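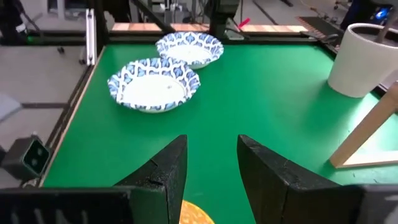 Wrist cam view, bowl and plate task, green mat table.

Hendus tableware set: data card + buying notes

Maintainer: Nghĩa Ông
Status: usable, card still being filled in. Last touched in May.

Read this first if you came for the budget. Data part is short, buying part is long. The set got collected to decide what to order for the next round of tables, so the two live in one file for now. Will split later, maybe.

What's in it

Episodes: 909
Views per episode: head cam plus wrist cams
Task: move patterned bowls and plates between the mat and a low slatted rack, stack where asked
Control: teleop, two arms
Format: one folder per episode, video + joint log + a one line text note
Splits: train and val only, no test split yet

Notes are typed by whoever ran the episode so spelling is all over the place. Don't filter on exact strings.

Why tableware

Cheap, easy to replace, and thin rims are hard on fingers. If a gripper can get under a plate edge all day it can do most of what Preda wants from us. Also it shows up wear fast, and wear is what the budget keeps missing.

What one table costs us to plan for

Arms and grippers are the big line, quoted separate, ask me for the sheet. Everything else for one table (top, mat, frame, posts, cams, mounts, cables, props) came to $3,818 on the last order. Shipping in, tax not in. Use that number per table untill we get a new quote from Desten.

Things that were not on the first order and should have been:
- spare fingers. Order them with the arms, lead time on their own is bad
- cable sleeves and longer USB, arm to cart is further than it looks on the drawing
- second mat
- a real cart for the PC, with room for the keyboard to sit flat
- props in sets, with extras of each pattern
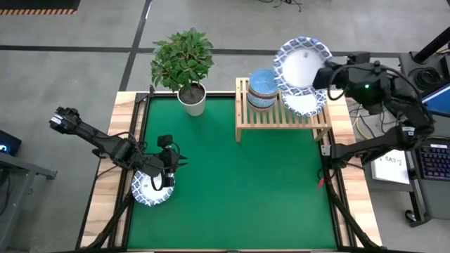
Two arms per table is the default from here. We priced a one arm version for Clereo and the saving dissapears once you add fixtures to hold the part the other arm would hold. Plates especially. One arm only makes sense for single pick work, and if that's your case use the smaller table and skip the head cam pole.

Consumables

Fingers: budget 4 pairs per table per year. Check the edges weekly, swap on any crack, log the swap in the episode notes. Old fingers and new fingers grip differently and it shows in the data.
Paper plates and bowls: nearly free, buy big packs. They go soft and the rims bend, toss them early.
Ceramic: more weight, more noise, real stack behavior. Wants its own line in the budget, breakage is real.
Mats: one per table per year is fine.

Order plan, next round

9 tables total if the floor space is approved. Order the frames first, arms second. Reason: frames take an afternoon each to square up and arms sitting in boxes eat warranty time. Cams go in last after the posts are bolted down, otherwise you calibrate twice.

Monitors: one per station, on a pole. Tried sharing one between two stations, operators hated it. 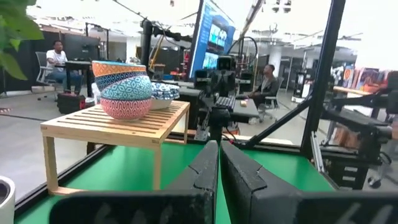 Leave walking room behind each chair when you do the layout. Desten's drawing packs the stations tighter than we can live with, so ask for the wide version. Power drops too, one per station, don't daisy chain. Facilities wants the count before they'll quote.

Known issues with the data

- wrist cams lose the object right at grasp, fingers cover it. Use the head view for labels
- background is not controlled. People, screens, other stations. Crop if it matters to you
- prop positions not logged, only visible in video
- lighting changes thru the day, early episodes are darker
- paper and ceramic not tagged separately yet. On the list

Use

Internal, plus Preda and Clereo under the existing agreement. Don't repost the video, there are people in the room views.

Open

- new quote from Desten, asked twice
- decide on spare arm, yes or no. I say yes, one for the whole floor
- tag paper vs ceramic
- test split

Questions to Nghĩa, mornings best.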